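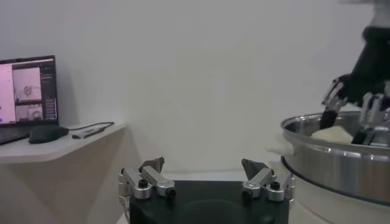

Plotis is my notes on cooking dry beans, plus the pictures that go with them. I started it because I make a pot nearly every week and could never remember what I did the last time! The pot in the notes is a big round stainless-steel one, with a side handle and a thin dark ring running around the bottom of the steel, just over the cream-white base. When a note says "to the ring" it means that dark line (too low for beans, fine for rinsing).

What you get
931 notes in one text file, one per line. Each has the bean, the water, the salt and how long it took. Soak times are in hours. I left my spelling alone, sorry.

Amounts
Most batches use 800 grams of dry beans and some 3,000 ml of water. Black beans want less, and Xóchitl Esquivel keeps telling me to salt them early, so from September on I did (look for "early" in the last column).

Known problems
Garbanzos are a mess. I mixed up two bags and the first dozen notes may be off.

Thanks
Apolinar Villaseñor typed up my paper cards, grease spots and all. Use the notes however you like, and write to me if your pintos come out better than mine.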